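Filed under: Notebook, Dye Bench

September, second entry, 4:30 in the afternoon

OK, the indigo vat is alive again! I came in this morning expecting to dump it (it had gone that sad flat blue overnight) but there was a coppery skin on top and the liquid underneath was yellow-green, so I left it well alone until after lunch. The heater was set at 30 the whole time. I did stir it once, slowly, and then felt guilty about the bubbles.

Dipped 3 skeins of the Prolstead wool and 2 of the cotton we got from Flumel. The wool took color like crazy on the first dip, almost too fast, and it's a bit darker at the ties where I bunched it up. Cotton is slower and I like it better. Four minutes under, squeeze at the surface, out to air, and then I stand there like a kid watching it go from green to blue. I will never get tired of that part.
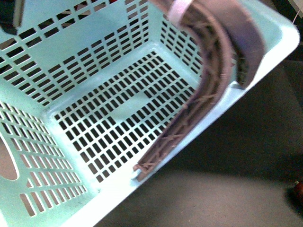

Textile Workshop, Dye and Fiber Group

Rinse notes, while I remember. First rinse cool with no soap, then a splash of vinegar for the wool only. Skeins drained in a slotted basket before they went on the line. Don't wring the wool, please, whoever picks this up after me! I did it last spring and we had felted lumps for weeks.

The madder is a different story. I used 500 grams of root from the new bag and got a weak salmon, nothing like the brick red on the sample card marked Pisa. My guess is I let the pot get too hot and the browns came out, but it could be our water, or the root could just be old. Going to try again with a pinch of chalk and keep an eye on the thermometer this time.

Also still waiting on the abaca from Cabanatuan. If it shows up while I'm out, leave it in the bag and don't scour it yet, I want to weigh it first.

Vat is covered, lid weighted, heater left on low. Check the pH before feeding it.

Last updated: September, 5:10 pm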